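Robotic suturing practice: is there a written standard for where you hold the needle, or does everyone just make it up?
Asked in Surgical Skills & Simulation, February

I run the dry lab two evenings a week at a teaching hospital and have inherited a binder. The binder is called "Robotic Bench Rules" and contains 14 of them, four of which contradict each other. Rule 3 says never to grasp the needle by the tip. Rule 9 says to pull the needle out by the tip. Rule 11 is a coffee ring.

My residents, who are bright and therefore irritating, want to know which of these are real and which are one dead-tired fellow's opinion from years back. Mostly they ask about needle grip, thread handling, and whether it matters what the second instrument is up to while the first one is driving. I'd like to hand them a single page. Does anybody have one they'd defend in public?

Posted by hamiria_bench

Nisha Dixit
Accepted by the asker

I rewrote ours last year after a similar archaeological dig. What survived fits on one side of paper, and most of it is plain open suturing with the word "robotic" stapled to the front.

Grip: one half to two thirds of the way back from the point, needle square to the jaws unless you have a reason to angle it. Your Rules 3 and 9 are probably both trying to say the same thing, which is don't crush the point. When you retrieve, take the needle just behind the point, on the body, and follow the curve out. Ours now says that in one sentence and the arguments have dropped off sharply.

Entry: point at right angles to the surface, then turn the wrist. People new to the console push, having been handed a very expensive wrist and decided to use it as a fork.
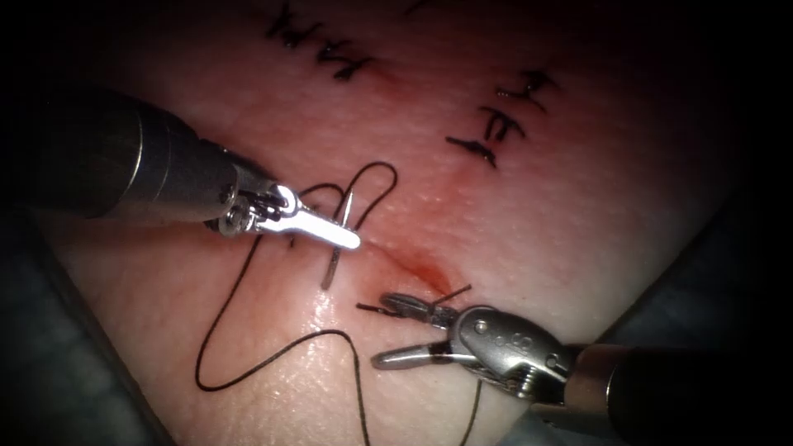
Second instrument: it stays in view and it has a job. Either it is supporting the edge of the cut or it is waiting near the exit side to receive. Parking it off-screen is the one thing I will stop a session for. If you can't see it you don't move it, and I would put that first on your page, in capitals.

Thread: know where your tail is before every bite. Long loops are fine early on, but keep them off the line of the cut, and don't let the driver close on a strand along with the needle. Grab suture with needle driver jaws only where you plan to cut it off later. You get very little sense of force through many consoles, so watch the thread and the tissue edge and stop pulling when the edge starts to pucker.

Cut our binder from 20 rules to eight. Nobody has complained except the man who wrote the other 12.

One caution: call it a local practice guide. If you print "standard" at the top, somebody from quality will ask which standard, and then you have a meeting.

pan_and_drape

Just use whatever the system manufacturer's training says? That's what it's for. We do the modules, we do the pads, everyone passes. Never had a binder.

Also change your pads more often than you think. Ours had so many old slits in them that people were scoring points on cuts they hadn't made.

Chrysoula Drakos

Mostly agree with Nisha, with a quibble on the grip. For tight curves in a small space I teach closer to halfway, and our residents bend fewer needles that way. Two thirds back gives you reach and also gives you a needle that swivels in the jaws if you hit anything firm. Put the range on the page and let the teacher pick.

To pan_and_drape: the manufacturer's modules teach you the machine, and they're good at that. They won't settle how your department wants a tail managed or who calls a stop when an arm goes out of view. Write those down locally, put a review date on it, and put a name next to the date. Ours went unreviewed for so long that it still told people to log their hours in Trunport, a program the hospital had dropped before I was hired.

And keep Rule 11. It sounds like the only one with full compliance.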